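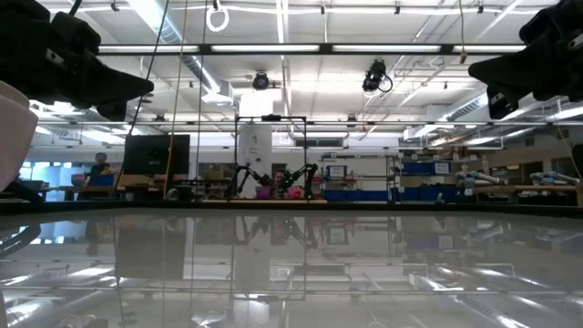 Arbeitsplatz mit zwei Greifern über der spiegelnden Tischplatte, im Hintergrund weitere Roboterarme und Regale mit blauen Kästen. Halle 5, Solitik, Irnstead.

Besuchsbericht: Automatisierung in der Montagevorbereitung bei Solitik

Am 24.02.2018 besuchte eine Delegation des Fachkreises Arbeit und Technik den Standort Irnstead der Firma Solitik. Der Termin lag bewusst auf einem Samstag, damit auch Mitglieder aus dem Schichtbetrieb teilnehmen konnten. Gegenstand des Besuchs war die Frage, wie sich Tätigkeiten und Qualifikationsanforderungen verändern, wenn Greifarbeiten schrittweise an Roboter übergeben werden.

Der Standort beschäftigt 662 Personen. Von der Umstellung unmittelbar betroffen sind nach Angaben der Werkleitung 46 Beschäftigte der Montagevorbereitung, die Kleinteile vereinzeln, prüfen und für die Linie bereitstellen. Das Vorhaben läuft intern unter der Bezeichnung Uvik und wird technisch vom Systemhaus Sisodia begleitet.

Nach einer Einführung im Schulungsraum wurde die Gruppe durch die Versuchshalle geführt. Dort stehen die Roboterarbeitsplätze in einem gemeinsamen Raum mit Werkbänken, Regalen und Bildschirmarbeitsplätzen. Unter der Decke sind Kameras angebracht, die auf den Tischbereich gerichtet sind. Die Werkleitung erläuterte, dass ein neuer Griff zunächst von erfahrenen Kräften der Montagevorbereitung vorgegeben und anschließend am Bildschirm nachbearbeitet wird. Für ein einzelnes Bauteil fallen dabei fast 400 Wiederholungen an, bevor der Ablauf zur Erprobung an der Linie freigegeben wird.

Für die Beschäftigten verschiebt sich damit der Schwerpunkt der Arbeit. Das stundenlange Sortieren im Stehen geht zurück, der Anteil an Überwachung, Fehlerbeurteilung und Dokumentation nimmt zu. Der Betriebsrat berichtete, dass die körperliche Entlastung überwiegend begrüßt werde. Kritisch gesehen werde hingegen die Taktung der Eingriffe bei Störungen sowie die bislang ungeklärte Eingruppierung der neuen Tätigkeiten. Eine Betriebsvereinbarung zum Umgang mit Kameradaten wurde im Januar unterzeichnet. Sie schließt eine Leistungs- und Verhaltenskontrolle anhand der Aufnahmen aus.

In der anschließenden Aussprache wurde mehrfach nach dem Zeitrahmen der Qualifizierung gefragt. Vorgesehen sind Lehrgänge von jeweils fünf Tagen, die während der Arbeitszeit stattfinden. Beschäftigte, die nicht an die Roboterarbeitsplätze wechseln möchten, sollen in der Endmontage eingesetzt werden. Eine schriftliche Zusage hierzu lag zum Zeitpunkt des Besuchs noch nicht vor.

Der Fachkreis dankt der Werkleitung und dem Betriebsrat für die offene Gesprächsführung. Die Vortragsunterlagen können von den Mitgliedern über die Geschäftsstelle angefordert werden.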